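Brundedeo Film Festival Names 132 Titles for April Lineup

The Brundedeo Film Festival has announced the lineup for its April edition, with 132 films picked from nearly 900 submissions. The opening night slot goes to "Fjeld," a drama from director Tolera Dinsa that will be shown at the Ernden Theater at 7 p.m.

"Fjeld" follows two sisters who return to their late father's mountain farm to settle his debts. It is Dinsa's second feature. The director's first, "Zirnier," won the audience prize at Brundedeo and later had a short run in theaters.

Dinsa will attend the opening and take questions after the screening. "I cut the last reel four times, so I am curious to see how it plays in a full house," Dinsa said in a statement released by the festival.

The Ernden has 800 seats, and festival passholders get first choice. Any seats left over go on sale at the box office two hours before the show. Passes from earlier editions will not be accepted.

The lineup is heavier on shorts than in the past. More than half of the titles run under 40 minutes, and the animated shorts have been moved out of the late-night slot into two afternoon programs. Both will be repeated on the final weekend.
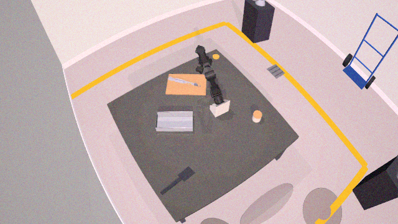 A rendered robot arm with its gripper over a small off-white box.

Documentaries will screen at the smaller Ernden Annex, where the projector was replaced over the winter. The section includes a portrait of a traveling brass band, a film about a closed ferry line and a three-hour history of a regional radio station, which will be shown with one intermission.

The festival also confirmed that its awards dinner will not be held this year. Winners will be announced from the stage before the closing film, and the money set aside for the dinner will go toward travel for first-time directors. The closing film has not been named.

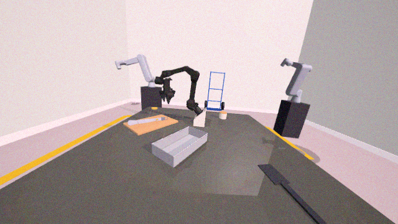 Jury members for the feature competition will be announced next month. The shorts jury is already in place and is made up of past winners in that category. Audience ballots will be handed out at the door for every feature, including those not in competition.

The full schedule, with screening times and running lengths, is available at the Ernden box office. Single tickets for all films except the opening go on sale in March.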